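A long evening at Poltilthorpe, and a finish worth staying for

There are cricket grounds you visit for the cricket and grounds you visit for the tea, and Poltilthorpe has always been lucky enough to offer both. I went up on 27th June, under a sky that couldn't make its mind up, to see the home side play Vestergaard in the semi-final of the Jondico Cup, and I'm very glad I stayed to the end, because plenty of people had gone home by then.

Vestergaard batted first and went along nicely enough until the spinners came on. The pitch had been slow since March, so I was told over a slice of lemon cake, and it was certainly slow that evening – the ball stopped, thought about things and then turned. Two wickets fell in one over, both to catches at slip, and the innings never quite got its breath back.
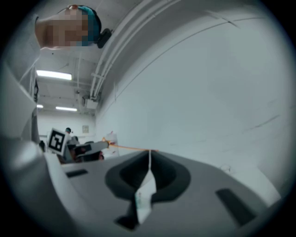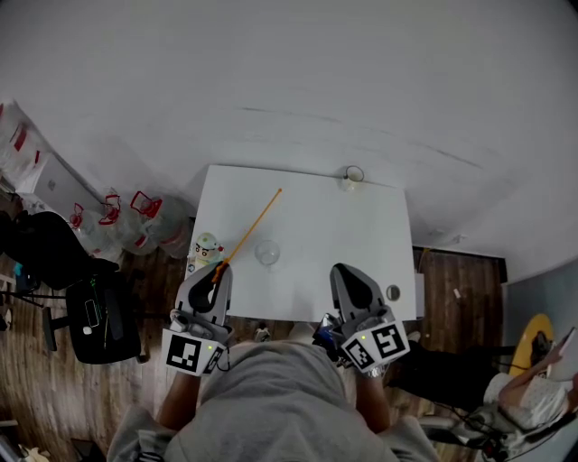 Club Cricket

Poltilthorpe's reply began dreadfully. They lost three wickets before the fielding restrictions were lifted, and the old boys along the boundary rope started folding up their rugs. Then came a partnership full of nudges and scampered singles, with hardly a proper boundary in it, and I can't remember when I last enjoyed watching people run so much!

It came down to the last over with four needed. A leg bye, a swing and a miss, a scrambled two, and then a lovely soft dab behind point to win it with a ball to spare. Romard await in the final, and they'll bring a quicker attack and a good many supporters with them. I've already asked about the cake.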